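Bürgerforum Wollumden — Fragen und Antworten
Rubrik: Vereine und Veranstaltungen

Stellwände und Tische für eine Ausstellung: Wer haftet für Leihmaterial?

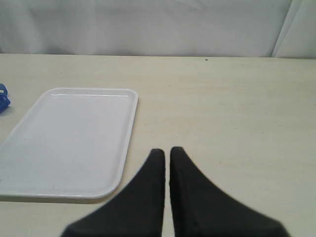
Tischfläche vor hellem Stoffhintergrund

Frage von Corina Vasiliu:
Unser Verein richtet im Oktober im Bürgersaal eine Ausstellung zur Ortsgeschichte aus. Die Gemeinde überlässt uns hierfür 34 Tische sowie Stoffbahnen zur Abtrennung der Bereiche. Im Überlassungsvertrag ist eine Kaution von 400 Euro vorgesehen, ferner eine Haftung »für sämtliche Schäden, gleich welcher Ursache«. Ist eine solche Klausel zulässig, und genügt unsere Vereinshaftpflicht?

Antwort von Qistina Halim:
Die Klausel sollte vor Unterzeichnung geprüft werden. Wer eine Sache entleiht, haftet nach § 603 BGB grundsätzlich nicht für die Abnutzung durch vertragsgemäßen Gebrauch. Ob eine weitergehende Haftung wirksam vereinbart werden kann, hängt unter anderem davon ab, ob es sich um vorformulierte Bedingungen handelt — dies dürfte bei einem Formular der Gemeinde der Fall sein. Hinsichtlich der Versicherung ist zu beachten, dass Schäden an geliehenen Sachen in vielen Policen ausgeschlossen oder der Höhe nach begrenzt sind. In unserem Vertrag lag die Grenze bei 3.000 Euro. Es empfiehlt sich eine schriftliche Anfrage beim Versicherer sowie ein Übergabeprotokoll, das beide Seiten unterzeichnen.

Antwort von Wernia:
Kaution war bei uns auch fällig, kam nach der Rückgabe vollständig zurück. Abgabe freitags nur bis 12 Uhr.

Antwort von Pangaribuan:
Ergänzend wird darauf hingewiesen, dass für Stoffbahnen in Versammlungsräumen in der Regel ein Nachweis der Schwerentflammbarkeit verlangt wird. Der Nachweis ist beim Eigentümer anzufordern und am Veranstaltungstag bereitzuhalten.

196 Aufrufe — 3 Antworten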